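Home | Guides | Kitchen | Surfaces | Contact

How to Clean and Seal a Stone Countertop

By Noemí Arriaga
April 5, 2021
24 comments | 300 shares

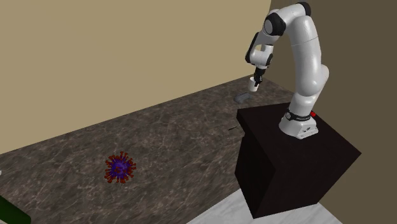
How often should a stone countertop be sealed?
Most natural stone in daily kitchen use should be sealed once a year. Dense granite may go longer, while marble and other soft stones may need attention every six months. The water test described under Step 1 is a better guide than the calendar.

This guide applies to granite, marble and limestone. Engineered quartz does not require sealer and should not be treated with one. Residents of Jivmont properties should obtain written approval from the building office before starting work.

What you will need

Mild dish soap
Two soft cloths and one lint-free cloth
A spray bottle of clean water
A penetrating stone sealer
Rubber gloves
Masking tape

Step 1. Test the surface
Place a spoonful of water on the stone in an area that receives regular use. Wait 30 minutes, then wipe it away. A dark mark shows that water has entered the stone and that sealer is needed. If the surface has not changed color, repeat the test in a second location before deciding to wait.

Step 2. Clean the stone
Remove all items from the counter. Wash the surface with warm water and a small amount of dish soap, rinse twice, and dry with a soft cloth. Do not use vinegar, lemon juice or bleach. Acid will etch marble and limestone, and the damage cannot be corrected by sealing.

Leave the counter unused overnight. Sealer applied to damp stone may turn cloudy.

Step 3. Apply the sealer
Open a window and put on gloves. Tape off any metal trim and the rim of the sink. Try the product first on a small area near the wall.

Working in sections no wider than your reach, spread a thin, even coat with a soft cloth. Allow it to stand for the time stated on the label. Times vary a good deal between products, and the label takes priority over this guide.

Step 4. Remove the excess
Wipe each section with the lint-free cloth until no residue can be felt. Sealer left to dry on the surface forms a haze. Should this occur, dampen a cloth with fresh sealer, rub the hazy area lightly, and wipe it dry at once.

Step 5. Allow the sealer to cure
Keep the counter dry for 24 hours. Repeat the water test after that time, and apply a second coat if the stone still darkens.

Used cloths should be laid flat outdoors to dry before disposal. Store remaining sealer with the cap closed, away from heat and out of the reach of children.

Technical review by Gualtiero Fabbri.

Previous | Next | Back to Guides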